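Cakside Neighbors Help > Home > Laundry and Clothing

Gray sweatpants and a ribbed sweater both coming out stiff and pilled, is it the water?

Posted by Yufang Xu
December 3, 2018

We moved to the Astley side of town in February and since then our clothes have been going downhill. Towels got stiff first. Then the knits started feeling rough, and the gray things look a little brownish next to how they were when we bought them. I have washed them the same way for years, so I don't think I suddenly forgot how to do laundry.

What I do: warm water, normal cycle, one full cap of liquid detergent, fabric softener in the drawer, then the dryer on medium until it shuts itself off. The washer came with the house. It is a front loader made by Zurnen and I don't have the manual. I do a load most evenings, and bedding on the weekend.

I bought a test strip kit and it says our water is 17 grains per gallon. The paper in the kit puts that in the top category for hardness. The old apartment was on a different supply and I never tested it there.

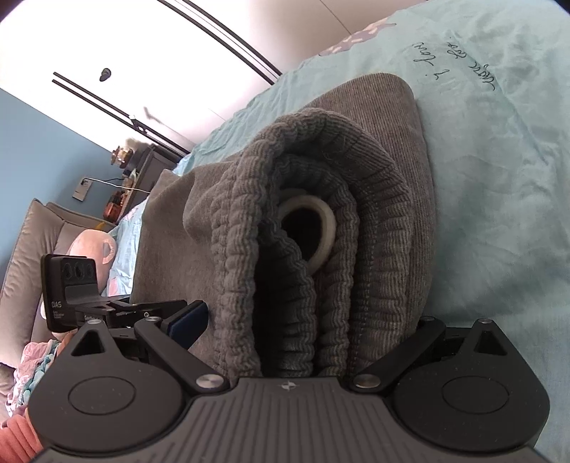 Laundry on the bed, gray knit

My husband wants to put in a whole-house softener. The quote we got from Sopacua Plumbing was $1,374 installed, and that does not include moving the pipe for the outside faucet. Before we spend that I would like to know if it will fix the problem, or if there is something cheaper to try first. We are a household of four and one of us has sensitive skin, in case that matters.

Also, can the clothes that are already stiff be brought back, or are they done for? 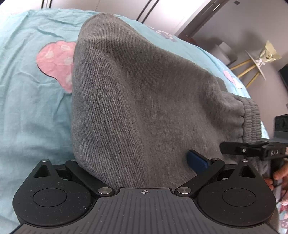
Gray knit with the elastic part at the right

Sorry for the long post. Thank you in advance.

Marlow_on_Fifth

17 is very hard. Get the softener. We did and never looked back. Your water heater will thank you too.

dryer_lint_dan

I repaired washers for a living until my knees quit, so take this as one man's view. A softener will help you, but I would not buy one this week. You have two or three problems mixed together and the water is only one of them.

Start with the detergent. Hard water and soap make a film. With modern liquid detergent you get less of it than with real soap, but you still get some, and whatever doesn't rinse out stays in the cloth. Fabric softener goes on top of that. It coats the fibers, that is how it works, and after enough loads the coating holds onto dirt. Gray and white things go dingy and towels stop soaking up water. So skip the fabric softener completely for a month. It costs you nothing.

Very hard water does call for more detergent than soft water, so don't cut the dose down to a spoonful the way some people will tell you. Use what the bottle says for hard water and a medium load. A full cap is usually past the highest line. Look inside the cap with a flashlight, the lines are hard to see.

Next, add a water conditioner to the wash. You want the non-precipitating kind in a box or jug, sold near the detergent. Washing soda is cheaper and it does work, but it is the precipitating kind, and in water as hard as yours it can leave grit on dark clothes. I'd keep it for towels and sheets.

For the clothes that are already stiff, this is what I would do:

Fill a tub or a clean bucket with hot tap water for cotton, lukewarm for anything with wool or elastic in it. Check the tags.
Stir in the conditioner at the dose for soaking. No detergent.
Leave it a few hours. Cotton can stay overnight.
Drain, then run everything through a normal wash with an extra rinse.

The water in the tub will probably look awful. If the towels feel better afterward, you know it was buildup. If nothing changes, the fabric is worn and no softener on the basement wall is going to undo that.

Pilling is a separate matter. Pills come from rubbing. Knits should go in inside out, on gentle, without jeans or anything with a zipper. Don't pack the drum, but don't wash two sweaters alone in a big front loader either, they get thrown around. A fabric shaver takes off the pills you already have. Go light on ribbed knits and run it along the ribs.

Waistbands and cuffs with elastic should stay out of the dryer if you have room to hang them. Medium heat until it shuts off is too long for those. The sensor is waiting on the towels, and meanwhile the thin stuff is baking. Stiff towels are the other way around - those do better with a tumble, and a good shake before they go in.

Last thing, the machine. Front loaders that came with a house have often never been cleaned. Pull out the drawer and wash it in the sink. Wipe inside the folds of the door gasket. There is usually a small drain filter behind a panel at the bottom front. Put down a towel and a shallow pan before you open it, and open it slowly. Then run the hottest cycle empty with a washer cleaner. If there is scale in there, do it again.

Give all that a month. If you still hate the water after that, get a second quote, and ask what grain capacity you are getting for the money and how often it will regenerate with four people. $1,374 is not crazy, but I would want the outside faucet in writing.

Petunia R.

Agree with most of the above. I have hard water too, though not as bad as yours. For sensitive skin the extra rinse made the biggest difference in our house, more than changing brands.

One thing to add on the softener: there is salt to buy and carry downstairs, and ours needed a drain nearby. Ask about renting. Some companies will rent you one by the month and you can send it back if it doesn't help.

I used vinegar in the rinse for a while. It was fine on towels but I stopped because I read it can be hard on the rubber parts.

Yufang Xu

Thank you all. I soaked four towels overnight and the water was cloudy and gray. They are softer. The drain filter had two hair ties and a coin in it. I am going to try the jug conditioner through the end of the month and hold off on the plumber. The sweater is soaking now in lukewarm.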